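Online focus group or survey first?

Chanida Intarasuk
We sell kitchen goods and have a list of 1,136 customers. I have money for one online survey and 2 chat groups. Which should I run first? My boss wants results by May.

Raed Atallah
Groups first. You'll hear the words customers use, and you can put those in the survey. Keep each chat to 60 minutes.
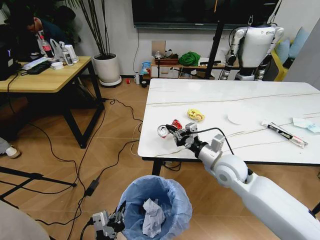
Send the survey to the whole list. We got 156 replies from a list that size at Stoditz, enough for simple totals but thin once we split by age.

Hilkka Kokkonen
Survey. Groups are a pain to schedule.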